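Undell two-arm packing cell: our first months with it

Posted 26 April 2025

I run the afternoon side of a small co-packing shop. We take other people's snacks, coffee and candy, sort them by order and send them out in mixed boxes. It's repetitive work, and for years my main job was moving people between stations before their wrists gave out. In January we got the Undell cell, two arms over a table, set up for bagged goods. I've been wanting to write it up ever since, and I have a lot of good things to say!

First, what it does well. Soft bags are awful for machines. They slump, they shine, the corners fold under, and no two land the same way. The older Rumora unit we tried before this one wanted every bag flat and facing up, so somebody had to stand there flattening bags for it (you can guess how popular that job was). The Undell takes them as they come. On a good afternoon it gets through 723 bags before the first break, and the crew spends that time on the packing that needs a person: gift boxes, fragile stuff, the odd orders with a handwritten note.

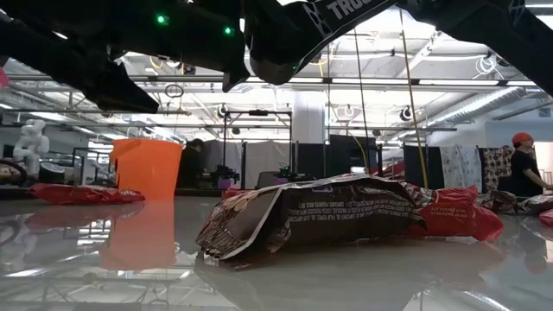

The change I care about most is in how the day feels. Two of our packers learned to run the cell in a week, and they now set it up, clear it and teach it new bag shapes without calling me over. Both got a pay bump for it, which I pushed hard for and would push for again. People rotate through in two-hour turns. Reaching and twisting complaints have dropped off so much that I had to look for the sheet we used to write them on. And the talk at lunch is different, too. There was real worry in January about who would be let go. We promised in writing that no one would lose hours over this, and we've kept to it, and I think that mattered as much as the machine did.

Now the gripes. The fingers wear faster than the manual says, and Gallardo, our supplier for spares, charges 160 dollars a set. Very shiny bags still fool it now and then, mostly under the ceiling lights by the loading side. The restart routine after a stop has too many screens. Heavy bags are a problem as well: anything over 600 grams we keep on the hand line, because the grip slips on the crinkly kind.

Support from Undell has been quick and friendly. They walked our packers through the first tricky items over the phone and talked to them directly, instead of going through me, and I loved that.

Would I buy it again? Yes, and I've already asked for a second one for our Farness site. If you're looking at one, bring the people who'll stand next to it to the demo and let them try to trip it up. Ours brought a sack of the worst bags they could find and had a great time.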